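Allidgate Community Hall
Furniture and fittings check, back room and patio store
Date: 17/03/2021
Next check due: April

Scoring is Pass, Fail or Watch. I have left comments wherever a plain Pass would give somebody the wrong idea.

1. Folding tables, long
Result: Watch
Latches catch on all of them. The supplier's sheet (Trallico) says the hinge is "maintenance free." I have read that on a lot of sheets over the years, usually while holding an oil can. Check again in April.

2. Stacking chairs, metal frame
Result: Fail
Rubber feet missing on 2. Last time this was marked "replaced" and I can find no receipt for any feet. Pulled from use until I see the new ones fitted.

3. White plastic furniture with screw-in parts
Result: Watch
The claim is that hand tightening is enough. Maybe for a week. Look at the threads for cross-threading, stress whitening and hairline cracks where the neck joins the body. Do not use tape to take up slack.

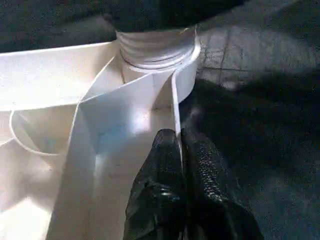 Item 3. Threaded neck and collar, close up.

4. Load labels
Result: Fail
A rating is only useful if a person can read it. Several labels in the store have faded to a blank. The Florko catalog lists one figure for seats and a different one for the same seats on its back page, so I have used neither. Anything without a readable label gets treated as light duty.

5. Legs and leg sockets
Result: Watch
Turn the piece over. A leg that feels firm with the thing standing up can still rock in its socket, and pressing on the seat tells you next to nothing. Take hold near the base of each leg and try to move it both ways. Look into the ribs on the underside as well, where splits start and dirt hides them.
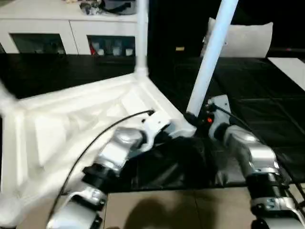 Any leg that clicks or turns under hand pressure is a Fail, even if it "has always done that." Mark the underside with a grease pencil so the same piece doesn't come back to me as a new problem.

6. Stack height
Result: Pass, for now
Limit is 8 high. The wall sign says so and today it was being followed. I would like to see it on the morning after a wedding.

7. Clear path to rear exit
Result: Pass
Measured 45 inches at the tightest point. A coat rack has been known to wander into this space.

8. Repair budget
Not scored
The Pereyra quote for replacing everything came to $3,937. I don't see the case for it. Most of what failed needs rubber feet and new labels. Get a second quote before signing.

Failed items to be tagged and kept in the patio store, door locked.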